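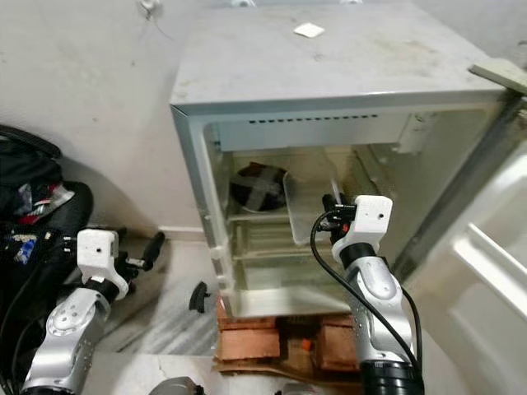
4 min read

I have come around, slowly and with some grumbling, to the idea that an office should share its drinks. At Dirden we spent years writing our names on everything, and I can't say it made us any happier or kept a single juice safe.
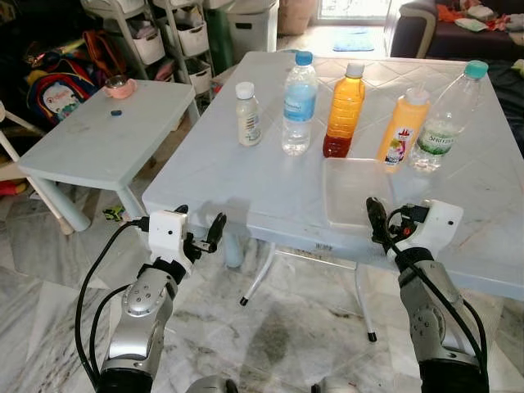
Who pays for it all? Everyone puts six dollars in a jar each October, and whoever can't simply doesn't.

My friend Efe Mohammed thinks this is soft-headed - she has worked in bigger places than mine - and I do see her point about the folks who take and never restock. But I'd sooner lose a bottle of water now and then than go back to labels and sour little notes.

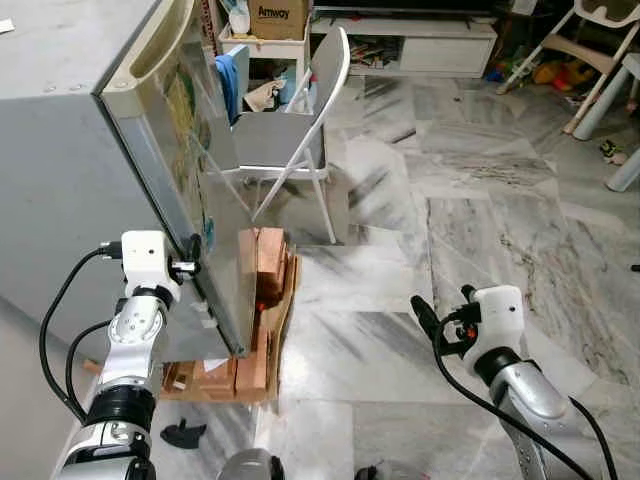

And people talk more, too, when they aren't guarding anything, and I've grown awfully fond of that.

Comments (2)

grukville_gal: We tried this with 20 people. Lasted a month!

Ojo: Six dollars is a bargain. Count me in.

We use cookies to improve your visit. Accept / Settings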